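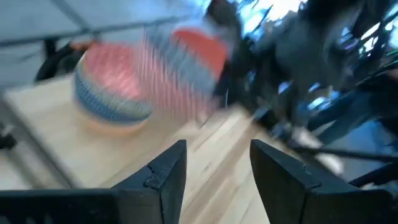 Eltance Tabletop Tidying
Maintained by Eduardo Maglaya
Last revised 1 Feb 2024

What this is

900 short episodes of things being put away on and around a table. Objects start where people leave them and end, with luck, where people claim to keep them. If you came for dramatic content, the napkin episodes are as close as we get.

Contents

episodes/ one folder per episode
notes/ a text file for each, written by whoever set the table
splits.csv 200 held out for testing, the rest for training

The basket

A round striped one, salmon and coral with blues, on a pale wood table. It is called "basket" in every label. Early notes say "bowl", "hat" and in one case "the pink thing". These were merged in May, over objections from the hat faction. The stripes are useful for judging which way it has been turned, less so when everything is moving and they smear into one another. We kept the blurry frames. Filter them yourself if you like your baskets crisp.

Labels

Each episode has one goal sentence, such as "put the napkins in the basket". "Tidy" means the goal sentence was met. It does not mean your mother would agree.

Known problems

Pometti and Irkden, our two annotation rounds, disagree about whether an item hanging over a rim is inside. Pometti says yes. Irkden has standards. Both columns are included.

Some notes files are empty. Those tables were apparently beyond words.

License

Research use only. For anything else, write to Eduardo and be patient.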